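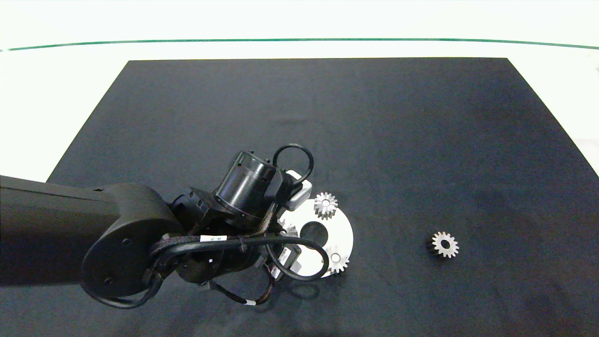

Wevonik got back to me overnight and says the stop is doing what it is configured to do, and that each controller opens its own contactor unless the link line is wired. Fine. But the link line IS wired, I put the meter on it twice.

Notebook, gear plate cell, Vonasthorpe, September 2023

So to get it all down before I forget. Run 59 of the gear job, two-arm mode. Left arm over the plate, faulted on wrist overcurrent on the way down. I hit the stop on the left pedestal. Left arm dropped out like it should. Right arm did not. It kept going to its next waypoint with a gear in the jaws and came down toward the plate while my hand was on its way in to clear the left side. Pulled my hand back, hit the right pedestal stop, that one killed it. No contact, no injury. Logged it as a near miss anyway and so should anyone else who sees it.

Two separate problems and I don't want them getting mixed up again like they did in July.

1. Wrist overcurrent, left arm. Log code 141. Current climbs over the last part of the descent, then trips. No spike, so I don't think it hit anything. My guess is the cable loops at the wrist. When the joint rolls past a certain angle the loop goes tight and the motor is fighting it. Powered off and turned the wrist by hand with the brake released, and I could feel it get stiff near the end of travel. Backed the lower tie off one notch and it got easier but not gone. Need to re-dress the whole bundle with the wrist at full roll, not at home position, wich is how it was done last time (my fault).

2. Stop does not carry over. Much worse. Tried it dry, no gears, both arms at slow speed:
left stop pressed - left stops, right keeps moving
right stop pressed - both stop
left stop pressed again - same as before, right keeps moving
So it works one way only. Continuity good on both pairs at the connector. Opened the Dremier relay box, all lamps normal with everything reset. With the left stop in, channel A lamp goes out and channel B stays lit. Channel B should go out too. Either a welded contact or somebody jumpered it and the jumper is tucked behind the rail where I can't see it.

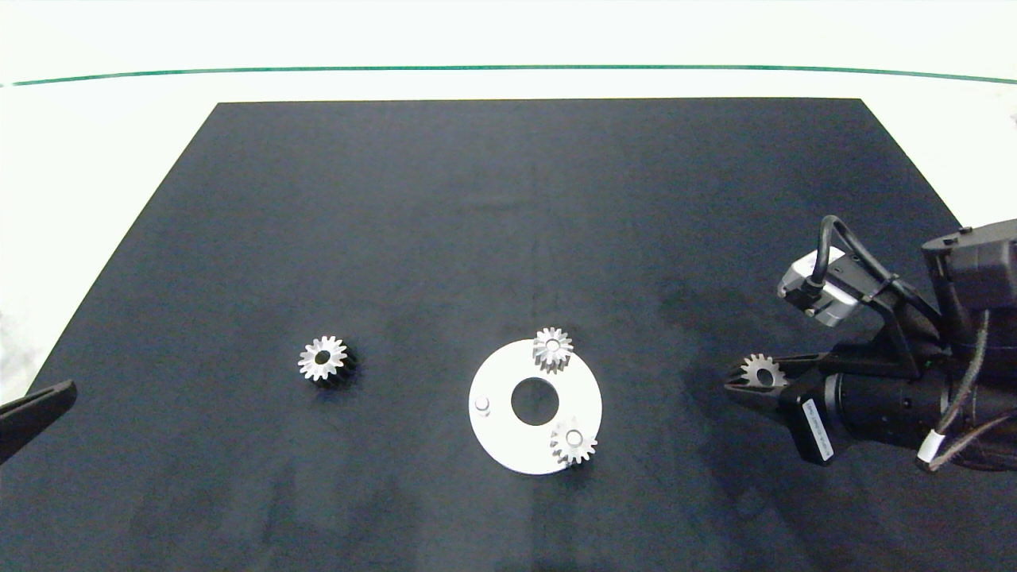 Relay is the one that came in the Lombardi kit, same part number as the spare on the shelf. Swapped the spare in after lunch. Channel B now goes out. Pressed left stop ten times, right stop ten times, both arms stopped every time. Did it with the arms moving and not just sitting there. Pulled the old one and put it in a bag with a red tag, DO NOT put it back in the drawer.

Haven't opened the old relay yet. If the contact is welded I want to know what welded it, the load on that line is tiny. Drawing says 2 amp fuse ahead of it. Have not checked what is really in the holder. Do that first thing.

Also the obvious one. The fault reset screen says "cell stopped" when only one controller is stopped. I read that and reached in. The text comes off the left controller and knows nothing about the right one. Asked Wevonik if it can read both, no answer on that part. Until then ignore the screen and look at both pedestal lights.

Rules from now untill I cross this out:
Single arm only, other one powered down at the wall
Speed cap stays on
Stop test both sides before the first run, write it in the log
No hands over the mat until both lights are red

Run count stands at 97 for the job incl. the dry ones, not counting the stop tests. Gear placement itself was going OK before all this, tight on the last peg but OK.

To do: fuse holder, re-dress left wrist, order another spare relay, send Wevonik the channel B result.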